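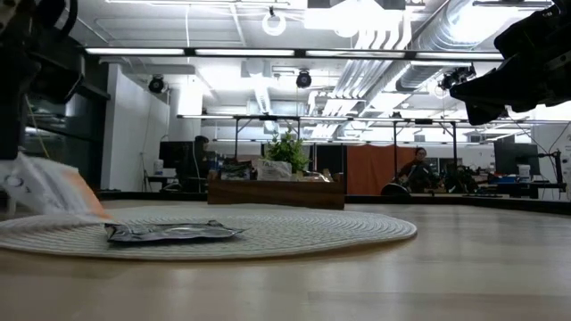
Two grippers and the woven mat, seen from table height

Trastel Two-Arm Bench Kit

We drew up the Trastel for folks who build in a garage or share a workshop and want two arms on one table without giving up the whole room. You get the extrusion for the frame, both base plates and a bag of 100 bolts (you'll have a few left over, so hang on to them). The tabletop and arms are up to you – we like butcher block, and the plates are drilled for the Bornetti pattern.

Set aside about 2 evenings for the build, and leave the corner bolts finger-tight until the top is sitting flat. For a first job, packets and a divided tray are hard to beat, and a round placemat makes a nice soft place to pick from.

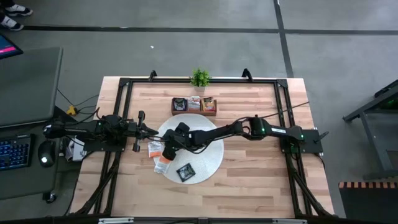 Black extrusion frame with an arm mounted on each side

Rail clamps are sold separately, and the Ehlers ones fit fine. Spare plates ship from our Wirnness shop, usually the next morning.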